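Cortinas para el cuarto de la tele

Nikier
Busco tela opaca para una ventana de 86 cm. ¿Forro aparte o tejido ya opaco?

Livis
Forro aparte. Se descuelga y se lava solo.

Ghorbani
No estoy de acuerdo. Con dos capas la barra se me combó en 3 meses.

Livis
Sería la barra. La mía es de acero y lleva 8 años puesta.

Nikier
¿Y el color? Dudo entre crudo y verde azulado.

Curniron
Yo iría al verde azulado apagado, liso.
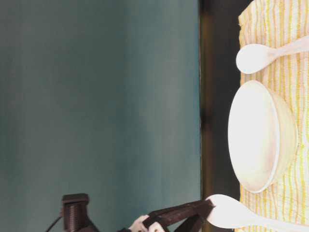
El crudo amarillea con el sol. Y deja 40 cm de más para el fruncido.

Ghorbani
En lo del crudo, de acuerdo.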